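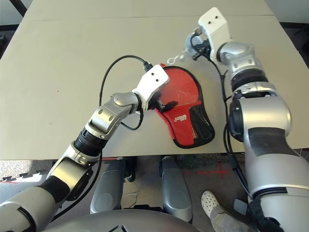 Red paddle case on the beige table.

December — workshop notebook, Wirna bench
Posted by the bench log
2 min read

Re-gluing rubber sheets, second batch. Last week's sheets lifted at the handle end on the Skudley blades, so I changed two things: thinner coats, and a longer wait before pressing.

Sanded the old glue residue off with 500 grit, by hand, along the grain. Wiped with a dry cloth only. The alcohol wipe we used before raised the grain on the softer face and I don't want to repeat that.

First coat of water-based glue went on at 9:15 with the foam sponge. It soaked in fast on the bare wood and dried patchy. Second coat was even. Rubber got one coat on the sponge side. Waited until everything was clear with no white streaks left, then rolled the sheet on from the handle upward. Last time I started at the top and ended up chasing a bubble down to the grip.

Pressed between two boards under the Lie dictionary and the big vise plate. Left them for the afternoon. Trimmed with a new blade in the knife. The old one drags and tears the sponge at the curve — throw it out, don't put it back in the drawer.

Test piece A, finished: 242 mm long, no lift anywhere on the edge. Test piece B has one soft spot the size of a lentil near the left side. I can feel it with a thumb but can't see it. Leaving it alone to see if it grows.

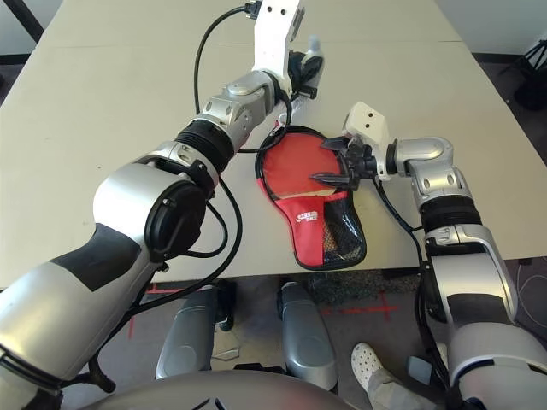 Storage is the part of this I keep putting off. Sheets that sat out on the open shelf through the fall went slick and lost their grip, and the ones kept covered held up better. I have no proper comparison, only the memory of which ones I had to replace. A case like the red and black one, with the paddle sitting inside it, keeps dust off the face, but I would still put a plastic film over the rubber first. The film has to go on without air under it. Breathe on the rubber, lay the film, smooth it with the side of the hand.

For the next batch I want 10 blades, half with film and half without, all in cases, same cabinet. Check grip by the ball-lift test at the end of each month and write the result on the tape on the handle, not on a loose sheet. The loose sheets from the Jikgate batch are still missing.

To do:
Order glue, the small bottle. The large one skins over before we get through it.
Find the edge tape, narrow roll.
Look at test piece B again before lunch tomorrow.
Ask whether the vise plate can stay at this bench.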